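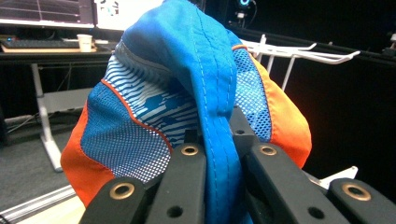 図 5-1 手持ちグリッパのカメラによる帽子把持時の映像

## 5 両手操作による教示データの収集

本章は、Dotum 収集セットの手持ちグリッパを左右一組で使用し、布製品の取り扱いに関する教示データを記録する手順を定める。対象作業は課題番号 17「帽子を回転式展示スタンドに掛ける」とする。機器の接続および時刻同期は第4章に従い、事前に完了しておくこと。

### 5.1 作業者の要件

収集作業は、Drurkbridge 収集室の初回講習を修了した者が行う。講習の受講記録は Shabnam Gilani が管理する。初めて課題番号 17 を担当する者は、記録を伴わない練習を済ませたうえで、監督者の確認を受けなければならない。

作業者は長袖を着用し、袖口を手首まで下ろす。指輪、腕時計および光沢のある装身具は外すこと。

### 5.2 作業台の準備

1. 作業台の天板を乾いた布で拭き、課題に使用しない物品を取り除く。
2. 展示スタンドを天板の中央付近に置き、底部の輪が天板に平らに接していることを確認する。
3. スタンドを手で一回転させ、上段および下段の腕がケーブルや周囲の機材に触れないことを確認する。
4. 帽子を天板の上に置く。つばの向きは、収集画面に表示される初期配置の指示に従う。
5. 左右のグリッパのケーブルを作業台の外側へ逃がす。ケーブルが天板を横切る配置は認めない。
6. 頭部カメラの映像を画面で開き、スタンド全体と天板の手前側が同時に映るよう角度を調整する。

> **注記** 初期配置の指示は試行ごとに変わる。前の試行の配置をそのまま使用した場合、当該試行は審査で除外される。

### 5.3 グリッパの点検

1. 各グリッパの指を全開から全閉まで動かし、引っ掛かりがないことを確認する。
2. 指先の部品に緩みがある場合は、付属の工具で締め直す。
3. カメラのレンズに指紋または繊維くずが付着していないことを確認する。
4. 収集画面の開度表示が、全閉で 0、全開で 100 となることを確認する。値が一致しないときは、第4章の校正をやり直す。

> **注意** 指の間に指先や衣服を挟まないこと。点検中は、反対側の手に持ったグリッパを台に置く。

### 5.4 試行の記録

1. 両手にグリッパを持ち、指を開いた状態で天板の上方に静止する。
2. 記録開始の音を確認してから動作を始める。音が鳴る前の動作は記録されない。
3. 一方のグリッパを帽子に近づけ、指で生地を挟む。布地が折れ重なっても、そのまま動作を続けてよい。
4. 他方のグリッパは、帽子またはスタンドを支える必要が生じるまで、天板の右寄りまたは左寄りに待機させる。

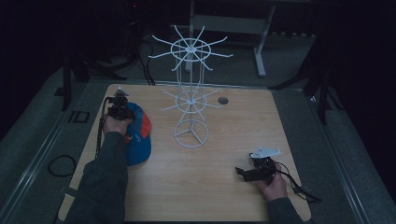
5. 帽子を持ち上げ、スタンドの上段または下段のうち、画面で指定された段の腕に近づける。
6. 腕の先端に帽子を掛け、自重で保持されることを確認してから指を開く。スタンドが回る場合は、待機側のグリッパで軽く押さえる。
7. 両方のグリッパを天板の手前側へ戻し、静止する。
8. 記録終了の音を確認した後、足踏みスイッチで結果を入力する。短押しを成功、長押しを失敗とする。

動作の速さは、日常の片付け作業と同程度とする。故意に遅くした動作や、途中で長く停止した動作は学習に適さない。把持をやり直した場合は、やり直しを含めて一試行として記録し、記録を中断しないこと。

> **注意** 帽子を落とした場合、落下先が天板の上であれば続行する。床に落ちたときは失敗を入力し、試行を終了する。記録中に身を乗り出して拾ってはならない。

> **注記** 失敗した試行も保存の対象とする。収集担当者の判断でファイルを削除することは禁止する。

### 5.5 照明および周囲の条件

本課題では、作業台の周囲を暗くした条件での収集を認める。ただし、天板、帽子およびスタンドの輪郭が頭部カメラの映像で識別できなければならない。グリッパ側のカメラについては、帽子を把持すると視野の大部分が布地で占められることがある。これは異常ではなく、露出の設定を変更する必要はない。

床上のケーブルおよび三脚の脚につまずくおそれがある。照明を落とす前に、立ち位置から出入口までの経路を確認すること。

### 5.6 保存と引き渡し

1. 一連の試行が終了したら、収集画面で「区切り」を選択する。
2. 左右のグリッパおよび頭部カメラの映像が、同じ試行番号で保存されていることを確認する。
3. 先頭と末尾の試行を再生し、映像と開度の記録にずれがないことを目視で確認する。
4. 作業票に、帽子の管理番号、指定段の設定および特記事項を記入する。
5. 作業票を審査担当の Po-yen Huang に引き渡す。

試行番号は課題を通じた連番とする。課題番号 17 では、2196 までが予備収集、2197 以降が本収集に割り当てられている。予備収集の試行を学習用データに含める場合は、Hina Baloch の書面による承認を要する。

### 5.7 記録が停止したとき

| 表示 | 処置 |
|---|---|
| 映像なし(左または右) | 該当するグリッパのケーブルを差し直し、5.3 の点検を再度行う |
| 同期エラー | 試行を終了し、第4章の時刻同期を実施する |
| 保存先不足 | 新しい試行を開始せず、保存済みの区切りを転送する |
| エラー 3863 | 頭部カメラの電源を切り、接続を確認してから再投入する |

処置を行っても表示が消えない場合は、機器の電源を切らずに Babar Hayat へ連絡し、作業票に発生時の試行番号を記入する。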